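Cruise control vs. steady foot, fuel use on long flat roads

benddale_diesel
Posted in Fuel and Running Costs

Trying to settle something before the August trip. I drive Benddale to Detthorpe and back most months, 960 km for the round trip, nearly all of it flat two-lane. Vehicle is a Costa wagon, manual, tires at the door placard pressure. I have always used cruise control on the long section. My last few tanks were worse than I expected and I am wondering if holding the pedal by hand would be better. No roof rack, no trailer. I fill at the same pump each time and stop at the first click.

torqueplate
On flat ground the difference is small. Cruise wins slightly for most drivers because they drift up in speed without noticing. Drag goes up with the square of speed, so the time spent above your target costs more than the time below it saves. What is your set speed?

benddale_diesel
Speedometer reads 100. GPS reads 3 under that.

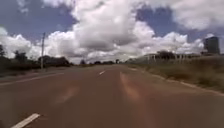
Wind is the part I can't control. It comes from the west for much of the season, so one leg has it against me and the other has it behind. I have been averaging both legs together, which may be hiding something.

oldgearset
I disagree with torqueplate. Cruise on the older Costa wagons is crude. It hunts. Any small rise and it opens the throttle more than a person would, then backs off. I logged mine with a Promemance reader on the diagnostic port and throttle position was moving the whole time on road I would have called level. By foot the trace was much flatter.

torqueplate
Throttle movement is not fuel. Did you log fuel rate, or only throttle position?

oldgearset
Throttle and speed. The reader doesn't show fuel rate on that engine.

torqueplate
Then you can't say which one used more. A flat throttle trace with speed dropping on the rises may well use less, but that is a lower average speed. Compare at equal trip time or the numbers mean nothing.

oldgearset
Fair on the trip time. I still don't accept that hunting is free.

kmper
Averaging the two legs is correct if you want the total, but it won't show you the cause. Fill at both ends and keep the legs separate. Also, coarse surface raises rolling resistance. If any of that road was resealed recently, that alone could explain a worse tank.

benddale_diesel
A section past the halfway point was resealed. I had not considered it. Tire noise is louder there.

kmper
Then check that before blaming the cruise. Cold pressures too, with a gauge you trust. The placard number is no help if the gauge reads high. Mine was off by enough to matter.

benddale_diesel
Plan is one trip on cruise and one by foot, filling at both ends, same GPS speed, with departure at 6 am both times. I will write down the wind at each end.

torqueplate
One trip each is not enough. Pump shutoff error on a 37 liter fill can be bigger than the effect you are looking for. Do more than 12 legs and alternate the method.

benddale_diesel
That is most of a year at my rate. I will start with the pressures and post the first two trips when I have them.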